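Notes for the talk, November 28, 2020

Start with the Zasholm qualifier. Ask who in the room watched it. Then say the final score, 2 maps to 0, and that the score hides a lot. Wedinix had 39 minutes of technical pause on the first map.

Explain the pause rule slowly. A team can ask for a pause, but only the admin can end it. Orlando Nina was the admin for our server and he had no written limit to follow.

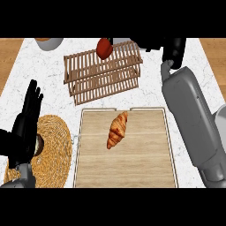
The second problem was the substitute. Shuk-fan Tsao joined 27 minutes before the start, and the other side learned it in the lobby -- too late to protest. Read her message to the organizers here, she gave permission.

What I propose for the December season:
- one fixed pause limit per map
- rosters closed the evening before
- a second admin for the playoffs

Mention that Olga Insaurralde does not agree with the second point. Let her speak if she wants. Questions after, microphone goes to Ignacio first.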